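Kitchen Rules, Second Edition: What Changed and Why We're Excited

The new edition of our good practice rules for simulated household tasks went up on the shared drive on 10 December 2024, and I've been wanting to write about it ever since the first draft landed in my inbox! If you run household robot tests in simulation at Flodel, or you read the results from people who do, these rules are for you. They're short. You can get through the whole set over a coffee, and I'd love it if you did.

A bit of background for newer readers. The first edition came out of a long and fairly heated thread between our group and the people at Sarnell, who had been trying to repeat one of our tidy-up tests and couldn't get anywhere near our numbers. We had both done careful work. The trouble was that "put the groceries away" meant one thing in our building and another in theirs, and neither side had written it down. Lakshmi Pillai offered to turn the thread into a page of rules, the page became four pages, and we have been using them (and arguing with them) ever since.

This time Lakshmi and Tín Nghiêm started from the logs. They went back through 149 recorded runs in the kitchen world and wrote a note each time they could not tell, from the record alone, whether a run should have counted. Reading those notes is a humbling experience, and a very useful one. A good share of them have my initials on them.

Most of the notes come down to distance and naming. From across the floor, a kitchen counter is a row of small shapes, and a round red one may be a tomato or it may be an apple. The person who built the world knows which. The policy doesn't, and the person scoring the run from the recording may not either. The new edition takes this on directly, and I think it's the best thing in there. 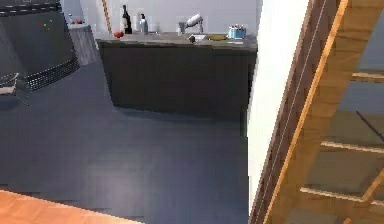

The rules, with my comments

1. Name things by the object list.
Each world has an object list, and every instruction, score sheet and report now has to use the names on it. If the list says tomato, write tomato all the way through, even if it looks like an apple to you from the doorway. If you believe the list is wrong, fix the list first and note the change. Thịnh Văn has written a small checker that flags any name in a score sheet that isn't on the list, and it's already caught plenty of mine. Please use it!

2. Save the starting state along with the run.
We used to save the random seed and trust that it would give us the same room back. It mostly did, until a physics update moved everything a hair and a few bottles began the run already falling over. From now on you save the full starting state: where each object is, how each door is set, where the robot stands and which way its cameras point. The files are bigger. We have the space.

3. Write the success condition before the first run.
This was in the first edition too, but it said "clearly," and everyone thinks their own writing is clear. The new wording asks for a condition that a second person can check from the saved end state without talking to you. "The tomato is on the table and upright" failed that test in review, and we had a surprisingly good hour working out what upright means for a tomato. (We dropped it. The tomato has to be on the table and at rest.)

4. Say which part.
A fridge with an upper door and a lower door has two handles, and "open the fridge" could mean either one. In the old logs, runs where the robot opened the wrong door were scored as a success by one reader and as a failure by another, and both of them had a fair case. Instructions now have to name the part whenever an object has more than one that could be meant. If you are testing on purpose whether the robot can cope with a vague instruction, wonderful, but say so in the task sheet and state which outcomes you will accept.

5. Leave the clutter alone.
I have strong feelings about this one. It is so tempting to clear away the little things that aren't part of the task, and the numbers go up when you do. But people's kitchens are full of little things! The default world now comes with its clutter fixed, and if you take anything out you list it in the report. Adding clutter is fine under the same terms.

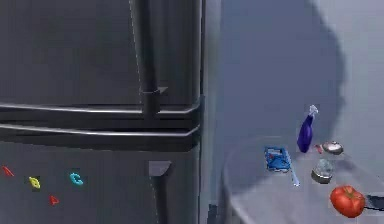

Nga Dương pushed hard for a second half to that rule, and she got it. Touching or knocking over something outside the task now gets its own line in the results. It doesn't turn a success into a failure, but it has to be there. A robot that fetches the right object and sweeps three others onto the floor on the way has told you something important, and under the old sheet we would never have heard of it. When Nga re-scored one of our better-looking tests this way, the result was a lot less flattering, and we learned more from that afternoon than from the original write-up.

6. Keep the failures.
All of them, in the same folder as the successes and with the same files. If a run was thrown out because of a software fault, it stays too, with a note. The rule gives a short list of faults that count (a crash, an object passing through a surface, a lost camera feed), and anything not on the list is an ordinary failure. I like how plain this is. Under the first edition we had a category called "other," and you can guess what happened to it.

7. Say it was simulated, in the first line.
The first line of the report, the first line of the abstract, the caption of any figure. Results from a rendered kitchen are worth having and we should be proud of them, but a reader skimming a chart should never have to hunt for that word. Mairéad Carroll also asked for a sentence on what the renderer does badly in the world you used, and that went in as a recommendation. If small objects go blocky at a distance, tell people, because it may be half the reason a policy hesitates.

What came out

Two rules from the first edition are gone. One asked for a fixed time limit on every task, which made sense when all our tasks were short and makes none now. You still need a limit, but you choose it and report it. The other required a sign-off form before each batch. Very few of us were filling it in, and Tín pointed out, kindly, that the forms we did have were mostly copies of each other with the date changed.

Starting out with the new edition

You don't need to redo old work. Anything already reported stands under the rules it was run by, and the report template has a box for the edition. For tests in progress, switch over at your next batch and don't mix editions within one table.

The checker, the template and a worked sample are in the same folder as the rules. The sample is a real task sheet of Lakshmi's with her corrections left in, and I'd start there even before the rules themselves. Seeing "move the red thing" crossed out and replaced by something you could score makes the point faster than I can.

Filling in the new sheet took me around 30 minutes the first time, and most of that went on rule 3. It got much quicker once I stopped trying to write the condition from memory and opened the world next to it. Walk through the room before you write. Go right up to the table and look at what's on it, then go stand where the robot will start and see how much of that you can still make out. I now do this for every task and it has changed how I word nearly all of them.

Still open

We haven't settled what to do about worlds that mix our objects with ones from Biteck's library, where the names don't match ours and the same bottle can show up under several labels. Thịnh has a proposal for a shared list and would like people to try to break it. There's also a friendly disagreement over whether a second scorer should see the first scorer's marks. Mairéad says no, never. I lean the same way, though I can see that it slows things down for the smaller teams.

Comments are welcome until the end of April, either in the margins of the document or straight to Lakshmi. If a rule made you score a run in a way that felt wrong, send the run as well as the complaint. Those are the comments that got this edition written, and we read every one of them.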